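1/ Projektkurs-Update, weil ein paar von euch gefragt haben, was wir im Muveo eigentlich den ganzen Tag treiben. Kurzfassung: Wir bringen einem Roboter bei, Geschirr zu sortieren. Lange Fassung kommt jetzt, holt euch was zu trinken.

2/ Wir sind 18 Leute im Kurs, aufgeteilt auf kleine Teams. Unseres heißt Pomora (fragt nicht, das war spät am Abend und alle anderen Vorschläge waren schlimmer). Der Roboter heißt Sima. Zwei Arme, zwei Greifer und eine sehr eigene Meinung dazu, wo ein Löffel hingehört.

3/ Die Aufgabe klingt nach Kindergarten: Sachen aus der Pappschale nehmen, ins Abtropfgestell legen, Finger weg, nächstes. Wir haben für Material 200 Euro bekommen und ich bin ein bisschen stolz, dass die Schale nichts davon gekostet hat. Pappe!! Pappe ist das beste Material der Welt. Wenn der Greifer zu tief fährt, gibt sie nach, und keiner muss heulen.

4/ Vor jedem Durchgang dasselbe Ritual: Greifer ganz auf, Schale leer, Blick aus der Handkamera prüfen. Klingt langweilig, hat uns aber schon ein paar Nachmittage gerettet. Die Heißklebepistole liegt bei uns übrigens quasi dauerhaft neben der Schale, irgendwas muss immer noch schnell festgeklebt werden. 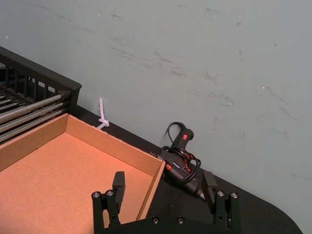

5/ Was ich am Anfang komplett unterschätzt habe: die Handkamera und die Kamera auf Brusthöhe sehen zwei verschiedene Welten. Von der Hand aus ist die Schale riesig und das Gestell verschwindet fast hinterm Rand. Von der Brust aus ist alles Gestell. Ich hab wirklich zwei Tage lang gedacht, unser Modell sei kaputt, dabei waren die beiden Bilder bloß vertauscht angeschlossen. Zwei Tage!

6/ Zum Gestell. Ursprünglich wollten wir eine schöne glatte Ablage, auf der man alles gut erkennt. Dann kam in der Besprechung der Einwand, dass in keiner Küche der Welt eine schöne glatte Ablage steht. Also schwarzes Gestell auf schwarzem Tisch. Danke dafür, wir lieben Kontrastprobleme.

7/ Schwarze Stäbe, schwarzer Greifer, schwarzer Tisch. Wenn Sima von links reinkommt, muss ich selber zweimal hinschauen, wo der Finger aufhört und der Rest anfängt. Und das Modell soll das bitte aus einem kleinen Kamerabild erraten, das arme Ding.
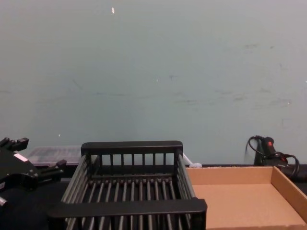
8/ Daten! Wir sammeln vorgemachte Durchgänge, also einer von uns führt die Arme und Sima schaut sich das quasi ab. Ziel bis zur Abgabe im Juni: 700 Stück. Wir schaffen das, wenn wir aufhören, dauernd den Aufbau umzuräumen. Tun wir aber nicht, siehe gleich.

9/ Mein größter Lerneffekt bisher ist, dass man Fehler mit aufnehmen soll. Am Anfang haben wir jeden verrutschten Löffel brav gelöscht und nur die hübschen Durchgänge behalten. Ergebnis: Sima konnte perfekt greifen, solange alles perfekt war. Lag der Löffel einen Daumen breit daneben, hat sie voller Überzeugung Luft ins Gestell gelegt. Mehrfach. Mit ganz viel Schwung.

10/ Jetzt machen wir absichtlich Quatsch. Zu weit links greifen, merken, zurück, neu ansetzen. Das sieht beim Vormachen total bescheuert aus, hilft aber enorm. Die Becher klappen seitdem richtig gut. Teller sind weiterhin eine Katastrophe, weil man die hochkant zwischen die Stäbe kriegen muss und unser Handgelenk das in genau dem Winkel nicht mag.

11/ Nächster Umbau: die Schale mit den Wänden weglassen und rechts nur flache Pappe hinlegen. Die Idee ist, dass der Greifer flacher anfahren kann und nicht mehr an der Kante hängen bleibt. Nachteil, runde Sachen rollen halt weg. Zum Ausprobieren nehmen wir, was rumsteht, und Klebebandrollen sind super Testobjekte! Die haben ein Loch, eine klare Kante und verzeihen alles.

12/ Ob Schale oder flach, da ist das Team gespalten. Ich bin klar für flach. Wer anderer Meinung ist, darf gern die Durchgänge mit der Kante nochmal vormachen, ich hab dafür keine Schulter mehr.
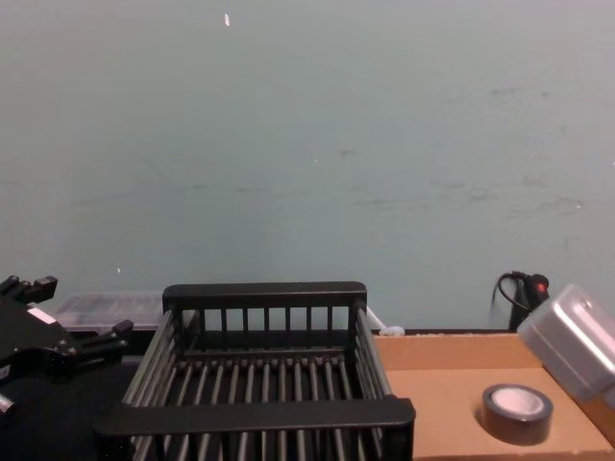

Malsha Amarasinghe: Bin Team Schale, sorry! Wir hatten letztes Jahr auch flach angefangen und am Ende mehr Zeit mit Aufheben verbracht als mit Aufnehmen. Niedrigere Wände wären vielleicht ein Kompromiss? Und wie macht ihr das mit der Startposition, immer gleich oder gewürfelt?

13/ @Malsha Ach Mist, das mit dem Aufheben stimmt leider jetzt schon. Niedrigere Wände probiere ich aus, das Cuttermesser liegt bereit. Startposition war anfangs immer gleich (Anfängerfehler, ich weiß), inzwischen legt jemand die Sachen hin, der gerade nicht steuert, und zwar möglichst fies.

14/ Weil es in den Nachrichten kam: nein, die Arme haben wir nicht selber gebaut. Selber gebaut ist der ganze Kleinkram drumherum, also Halterungen, Kabelführung, die Pappwelt und ein Skript, das piept, wenn eine Kamera aussteigt. Das Skript heißt Wijesinghe, nach der Figur aus unserem Pen-and-Paper, die auch immer zu spät warnt.

15/ Offene Baustellen für die nächsten Wochen: Teller (siehe oben), Kabel, die in den Arbeitsbereich wandern, und die Frage, ob wir den zweiten Arm zum Festhalten des Gestells nehmen. Bei schwungvollem Ablegen rutscht es nämlich gern ein Stück nach hinten, und danach stimmt für Sima gar nix mehr. Anti-Rutsch-Matte hätten wir auch, aber die ist natürlich ebenfalls schwarz.

16/ Wer von euch schon mal Teller hochkant irgendwo reingestellt hat (mit Roboter, nicht mit Händen, das kann ich selber): bitte meldet euch! Ich nehme jeden Tipp zum Greifwinkel. Und jetzt gehe ich Pappe schneiden.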